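The Small Things Problem

Kiều Mai keeps a jar of bottle caps on the windowsill of her workshop in Drenville. None of them fit anything she owns. She saves them because clients ask what a drawer looks like after years of neglect, and the jar is quicker than an explanation.

Mai has been sorting other people's belongings for 15 years. She started with closets and garages, the jobs most home organizers begin with, and moved over time to what she calls loose goods: travel bottles, rings from a stacking toy, spare keys, batteries, hair ties, anything that fits in a palm and has no obvious home. Her clients now include two day care centers, a hair salon and a long list of families with children under five.

"People can manage a coat," she said. "A coat goes on a hook. Ask them where the little shampoo bottle goes and they put it back where they found it."

Her method begins with a bare table. Everything from the drawer, shelf or toy box goes onto it, spread out so that no item sits on top of another. She prefers a wood surface, preferably a pale one, since dark tables hide small dark objects and glass makes too much noise. At the salon in Liltov she worked on the reception desk for an entire morning before opening.

Containers come next, and she sets them out before anything is sorted. They go in a row along the far side of the table, where they can be reached without leaning over the items. She uses trays and baskets in different colors and doesn't bother with labels on the first day. Color is faster to learn, she says, especially for children who can't read yet.

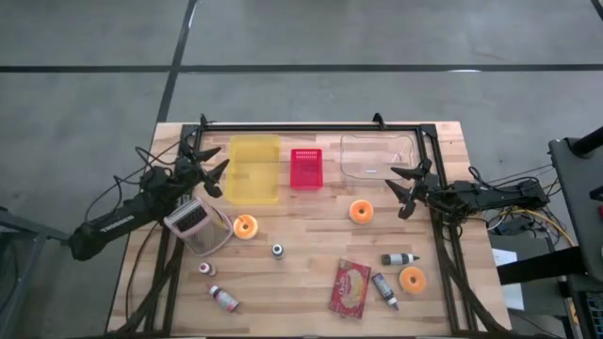
The choice between a tray and a basket matters more than most people expect. A shallow tray shows everything at a glance and suits things that are used daily. A basket with slots or mesh lets air through, so it works for bath toys and anything else that may be put away damp. Wire mesh has drawbacks. Narrow items poke through the grid, and a light basket tips over easily when it is only partly filled. Mai puts a pad in the bottom of hers.

Clear plastic is the most popular material with her clients and the one she recommends least often. It looks tidy in a store. At home, against a light countertop, a clear tray almost disappears, and people set things down beside it or knock it with an elbow. She keeps clear trays for inside cabinets, where the edges show up better and the contents can be seen from the side.

Small bottles are the hardest category. They roll, they fall over, and many of them look alike once the label wears off. Mai stands them upright in a tray with sides at least as high as the bottle's shoulder. Bottles with no readable label are emptied and recycled.

Ring toys are easier. They stack, they lie flat, and a child can pick one up with a whole hand. At the Tăng day care, where the toy shelf had grown to more than 500 pieces, the rings were the first group the children learned to put away by themselves. The staff gave them a basket on the lowest shelf and left it there. Moving a container in the first month, Mai says, is the most common mistake she sees.

She also limits the number of containers. A table gets 3 at the start, and a fourth is added only when one of them is too full to close or carry. A family in Grarkard had bought 60 matching boxes before calling her. Most of them went to a church sale in January, still nested inside one another.

A first session usually lasts an afternoon. The owner does the sorting and Mai stands on the other side of the table, answering questions and picking up whatever rolls off. She doesn't decide what stays. When a client can't place an item, it goes at the near edge of the table and waits until the rest is finished.

By then there are usually a few things left over. Mai suggests giving them one drawer, the smallest in the house, and checking it again in the spring.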